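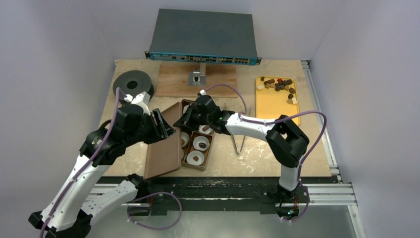
Cell 2, both arms at the box. Tray right, tongs between.

# Pultesent dual-arm packing kit: acceptance inspection

Site: Iltport
Inspected: 15th September
Supplied and commissioned by: Kekum
Result: conditional accept, see open items

## 1. Structure

- [x] Extrusion joints torqued and paint-marked.
- [x] Front beam secure. Edges scuffed, cosmetic only.
- [ ] Tabletop surface. Scuffs and worn patches to the right of the tongs. No effect on picking, but the quote specified an unmarked top. Kekum to replace or credit.
- [x] Side and back walls fixed, no movement when pushed by hand.

## 2. Arms and grippers

- [x] Base mounts tight, both arms.
- [x] Repeatability within the supplier's stated limit after warm-up.
- [x] Gripper closing force, both sides. Left reads slightly higher than right. Within limit.
- [ ] Right base cover. Red wires and lit electronics are exposed at the base. Fit cover before handover. **Blocks sign-off.**
- [ ] Shared-zone interlock. Both grippers can reach the box together. Tested at reduced speed only; repeat at full speed.

## 3. Cabling

- [x] Purple runs tied along the forearms. Slack adequate at full reach.
- [ ] Loop below the left base hangs in front of the table. Snag risk for anyone standing at the beam. Shorten or clip.
- [ ] Right run makes a wide loop outboard of the elbow. Add a tie. Recheck after 4,000 cycles.

## 4. Network switch

- [x] Raised clear of the work surface.
- [ ] Mounting ears unused on our drawing. Tanner asked for a fixed rack position. Kekum to confirm the support is permanent and supply a load figure.

## 5. Trial task

Chocolates from tray to paper cups in a lidded box. 700 picks requested, 381 completed before the shift ended. Remainder to be run at the second visit.

- [x] Lid stays open without being held.
- [x] Emergency stop during transfer: both arms halt, piece retained.
- [ ] Cup displacement. Empty cups shift when a finger touches the rim. Log per compartment next time.

## Open items

Right base cover, then the interlock retest. The rest may be closed by email with photos. Service plan starts on final acceptance; first planned visit February.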